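The film about the siege ran for 51 nights at the Culum, and Müzeyyen Kozan tore the tickets for all of them.
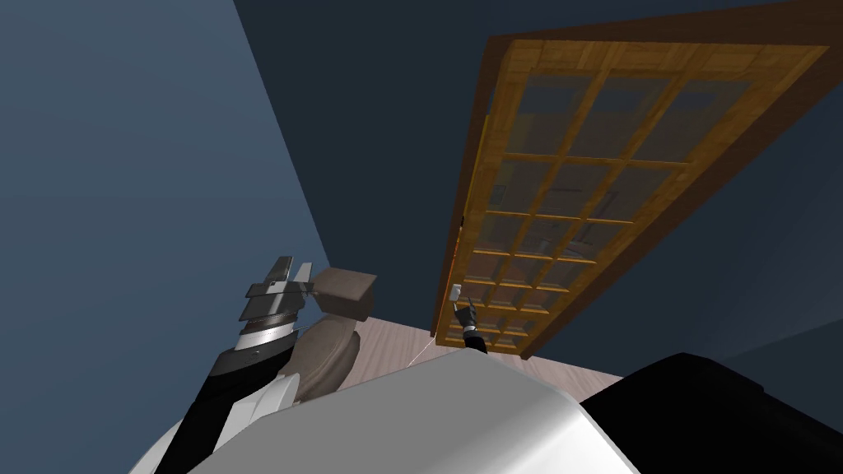

Her grandfather had been a stretcher bearer there. He never spoke of it at home, only of the farmhouse where he was billeted. She drew it once from what he said: a big wooden door with a grid of glass panes, swinging into the room.

In the film the farmhouse had no door at all.
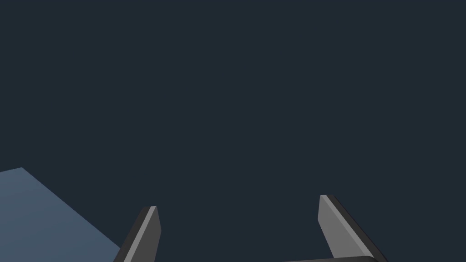 She told Taner so when he came down from the projection box. He said the reel was 2 minutes short anyway — Brundville had cut it.

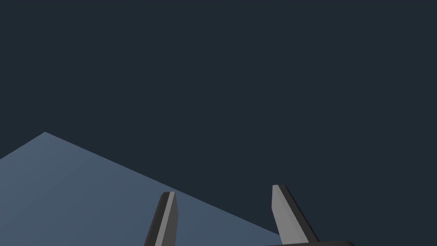 The Culum, last night of the run

She locked up and walked home.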